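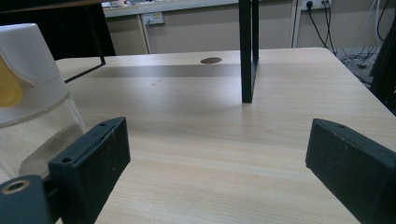 Wood-grain table, propagation room.

Ní Bhriain Garden – Glasshouse and Propagation Area
Safety Inspection Checklist with Comments

Site: Ní Bhriain Garden, glasshouse, propagation room, potting yard and chemical store
Inspection reference: 243
Date of inspection: July 25, 2022
Inspected by: Ingeborg Bauerfeind
Previous inspection: June
Status key: S – satisfactory. A – action required. M – monitor until next inspection. N/A – not applicable on this occasion.

The checklist is to be read together with the Glasshouse Working Rules. Items marked A must be closed by the Garden Office before the next inspection, and the closing entry must be initialled by the person who carried out the work.

1. Access and walkways

1.1 Main glasshouse door opens fully and can be secured open – S
1.2 Central path free of hoses, trays and trailing growth – A
Comment: Cucumbers on the east side have outgrown their strings and are hanging into the path at head height. Tie in or cut back. The hose by the second standpipe was lying across the path on arrival and was coiled during the inspection.
1.3 Paving level and free of algae – M
Comment: Green film on the north run of slabs, worst beneath the gutter joint. Scrubbed in June and already returning. The gutter joint should be resealed before any further cleaning is booked.
1.4 Step to potting yard marked and visible – S
1.5 Rear exit clear on both sides – A
Comment: Bagged bark had been stacked outside the rear exit. The door opened, though only part of the way. Bags to be moved to the covered bay at once.

2. Glazing and structure

2.1 Panes intact, no slipped or cracked glass – A
Comment: One cracked pane in the west roof slope, above the tomato bed. The bed beneath has been roped off. Replacement to be ordered through Gredov under the existing maintenance agreement.
2.2 Roof vents open and close without sticking – S
2.3 Automatic vent arms secure – M
Comment: The arm on the third vent is stiff. It was oiled and should be looked at again after a spell of cool nights.
2.4 Shade netting properly fixed – S
2.5 Staging stable under load – S
Comment: Feet of the slatted staging have been packed with slate since the last visit. Acceptable, but a permanent repair is preferred.

3. Water and irrigation

3.1 Water tank lid in place and fastened – S
Comment: The 200 litre tank now has a fitted lid and strap, as requested in June. Item closed.
3.2 Tank contents clean, no scum or dead insects – S
3.3 Hoses drained after use and stored out of direct sun – A
Comment: The long hose is being left full on the south wall. Staff are reminded that standing warm water in hoses is to be run to waste at ground level, without spray, before watering starts.
3.4 Irrigation controller secure and dry – M
Comment: The Udix controller is working and its schedule matches the printed sheet. The seal on the lower edge of the cover has hardened. Replace at the autumn service.
3.5 Mist nozzles cleaned and dated in the log – A
Comment: No entry in the log since June. The nozzles looked clean, but an unsigned log cannot be accepted as a record.
3.6 Hand-watering cans labelled for water or feed – S

4. Electrical equipment

4.1 Sockets covered and above splash height – S
4.2 Residual current device tested – S
Comment: Tested at the board by the inspector. It tripped and reset correctly.
4.3 Heated propagators tested and labelled – A
Comment: The test label on the older propagator cannot be read. It has been unplugged and must stay out of use until retested.
4.4 Extension leads not in permanent use – S
4.5 Cables clear of benches and wet floors – S

5. Compost, mulch and organic materials

5.1 Bagged compost stored shaded and opened in the open air – S
5.2 Dust masks available beside the compost bins – A
Comment: Box empty. Reorder, and keep a spare box in the office.
5.3 Compost bays turned and temperature recorded – M
Comment: Readings from the Etura probe are being taken, but always from the same corner of the bay. Take one from the centre as well.
5.4 Mulch kept back from stems and timber posts – A
Comment: The depth of mulch in the display border is well over the agreed 100 mm in places and is banked against the posts of the pergola. Rake back. One post has soft wood at the base and will be added to the structural list for the next inspection.
5.5 Moulds and fungal growth reported – S
Comment: Small brown toadstools in the bark by the seating area. These are to be picked off with gloves ahead of school visits and put in general waste. No treatment is required.
5.6 Gloves worn for handling compost – S

6. Tools and sharp items

6.1 Knives, secateurs and saws returned to the rack – M
Comment: One pair of secateurs was found in a seed tray. The rack is otherwise in good order and the painted outlines are a clear improvement.
6.2 Blades clean and closed when stored – S
6.3 Canes fitted with caps – A
Comment: Caps missing throughout the dahlia bed. This was raised in June and has not been done. It is now overdue.
6.4 Ladders inspected and tagged – S
6.5 Wheelbarrow tyres and handles sound – S

7. Chemical store

7.1 Store locked, key held by the Garden Office – S
7.2 Products in original containers with labels – S
7.3 Stock list agrees with shelf contents – S
Comment: All 13 products on the list were found on the shelf. The slug pellets with the torn carton are within date, but should be used first or disposed of through the council scheme.
7.4 Spill tray and absorbent granules in place – S
7.5 Out-of-date products set aside for disposal – N/A

8. First aid, hygiene and emergency

8.1 First aid box complete – M
Comment: Eyewash is close to its expiry date. Plasters have been topped up.
8.2 Hot water, soap and towels at the sink – S
8.3 Emergency contact sheet displayed and current – A
Comment: The sheet by the door still gives the former office telephone number. Replace it in both rooms.
8.4 Fire extinguisher in place and serviced – S
8.5 Tetanus advice given to new starters – S

General remarks

The standard of housekeeping has improved since the June visit, in particular at the water tank and in the chemical store. The cane caps, the rear exit and the cracked pane are to be treated as first priority. The roped area in the west half of the glasshouse must not be entered for picking or watering – plants there may be watered from the path with the long lance.

Any accident or near miss before the next inspection is to be entered in the book in the Garden Office on the same day.

Signed: I. Bauerfeind
Copy to: Garden Office; Gredov (item 2.1 only)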